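Open day with a simulated kitchen robot: how to prepare a visit of 36 people? 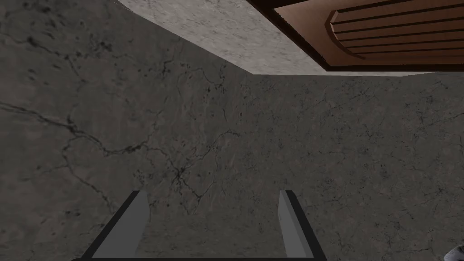

Posted by Ilze Stankevičius on Monday, July 2, 2018

Hello to everyone. I work in a small group in Skellham and in August we must hold an open day. We will have 36 visitors, mostly parents with children and also a few people from the company Kushnir, who may want to work with us later. The real arm is not available for us on this day, so all of the demonstration will be in simulation, on one big screen, with the view from the wrist of the robot. The gripper works in a kitchen with stone surfaces and wooden cabinets.

My problem is the following. When I showed it to my colleagues from the office downstairs, they did not understand what they see. The view is tilted and very near, the stone has many dark veins, and one person asked me if it is a map. With the gripper open and nothing in it, they also could not say if the robot is working or waiting. I have only 11 minutes for each group before they must go to the next room.

I would like to ask three things. Should I keep the wrist view or change to a view from the side of the room? Is it a good idea to let the visitors drive the gripper by themselves? And should I make the stone plain, so that it is easier for the eyes? I have already tried to search for advice, but I found only texts for trade fairs, with much bigger budgets than we have. Our budget is the coffee.

Thank you in advance and sorry for my English.

Posted by gomthorpe_lab

Your English is fine. I have done this kind of day four times in Gomthorpe, and my first one was bad, so I can tell you what I changed after it.

Keep both views. Put the room view large and the wrist view small in a corner, and start with the large one. Let the people look at it for a little time and find the robot, the counter and the doors. Then you switch, and the wrist view becomes large. If they have seen the room first, they know where the hand is and they accept that the picture is tilted. In my first year I began with the wrist view because I was proud of it, and I lost the whole group before I had said my name.

About driving: yes, let them do it, but make it very small. One movement only, for example opening and closing the fingers, or going closer to the counter and back. Do not give a child all the directions of the arm. We did, and the gripper went through the floor of the kitchen, and after that all the other children wanted only to go through the floor. Set a limit in the software and prepare one key which brings everything back to the start position. Write this key on paper and tape it to the table, as the person who helps you will forget it.

With the stone I would not touch anything. You say the veins are confusing, but a plain gray surface looks dead on a big screen and it is hard to judge the distance on it. If you have time, add a known object on the counter, a cup or an apple, so the visitors understand the size. The people from the company will probably ask why the surface has so much texture, and then you have a good talk about training with different materials.

For the 11 minutes: I use three for the room view, five for the driving and the rest for their questions. Make the groups not larger than nine. With your number this gives four groups and you can still drink something between them.

One more thing, check the projector in the morning with the curtains as they will be on the day. Dark stone with dark finger edges disappears completely in a bright room. We had to hang a blanket.

Posted by pavel_k

We used Woltomar for our visit, it records the session and you can play it if the live one crashes. Install it early, it needed roughly 4,000 small files on our machine and it took all the afternoon. I don't know about the stone.

Posted by tuesdaygroup

I would say no driving at all. Somebody always breaks it. Show a video.

Posted by Ilze Stankevičius

Thank you to all. I have made the room view today and showed it again to the same colleague, and this time she found the counter and the cabinet door without my help. I leave the stone as it is. I will put a cup on the counter if I can find a model of a cup which does not fall over when the simulation starts. The one I have now is falling each time.

For the driving I will allow only opening and closing. I will ask about a blanket.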